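Workshop notebook – Tumwood back room
Filed under: Sorting & Storage, Soft Goods
3 comments | 11 shares

7/31/19

Started on the small stuff today, finally! The shelving and the big textiles are Usa's department (Usa Kaewsai, for anyone reading this who only knows her initials from the sign-out sheet), and I got the odds and ends, which I secretly like better. All of it has to be boxed and listed before the Nasonby sale in September, and the running list stands at 248 lines as of this morning. Usa thinks we'll end up at 304. I think she's being cheerful.

I've been working at the table with the red and white checked cloth on it. Wrinkled as anything, but small things show up well against it and it wipes clean, so it stays. First job was the purple box. I'd written it down last week as "box, misc." and Yesenia Mosquera put a big question mark next to that in pencil – fair enough. So I opened it up properly and went through what was inside.
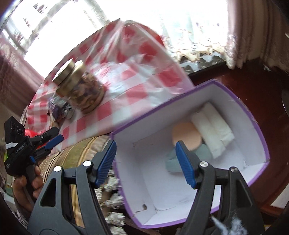 Purple box, open. Two white rolls, peach sponge, gray-green cloth.

I've put the sponge down as "makeup puff?" with the question mark left in, and if anyone knows better please just correct it in the book. The rolls are going under padding for now. There's a dark smudge down in one corner of the box, on the white cardboard, and the bottom is a bit creased, so it gets a B on condition. I was tempted to swap in one of the new Skoltico cartons (we have 70 of them flat against the wall, doing nothing) but the purple is easy to spot on a shelf and I'd rather keep it.

The nuts and dried fruit are NOT stock. Please don't list the jar. Same goes for the candies in the purple and silver wrappers – those are for whoever is on shift, and I'd like to find a few left when I come back from lunch.

After the box I moved on to the loose pile, and this is where I got slow. I keep wanting to sort by color and Yesenia keeps telling me to sort by material, and she's right, because the Chaimongkol labels are printed by material and there's no getting around it. So: knits and felt together, woven cloths together, towels and fleece together. The purple knitted thing with the little flower on it goes with the felt pad.
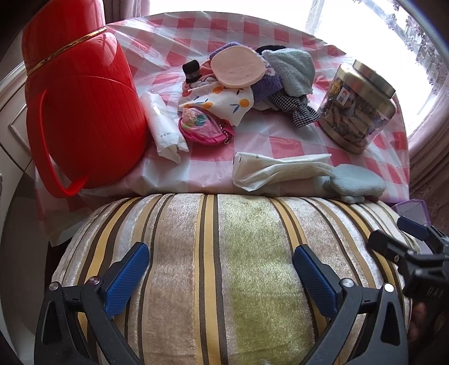
The coin purse is the one that doesn't fit anywhere. Pink, floral, metal clasp with dots on it, and we have no label for purses at all. I've started a line called "closures" and put it there by itself, which looks silly but at least it's written down. The cloth with the oranges on it is going in with the black and white gingham. I love that orange one and if it doesn't sell I'm buying it!

Red thermos: hardware or kitchen? I said kitchen. Usa said hardware from across the room without looking up. Left it in pencil.

Still to do:
– light blue towel and the light blue fleece, separate lines please, I merged them once already
– hair tie, find it a bag before it vanishes
– ask Usa if the striped cushion is hers to list or mine
– 4 more boxes under the bench, haven't opened any

Over to Yesenia for the next shift. The pencil's in the drawer with the labels.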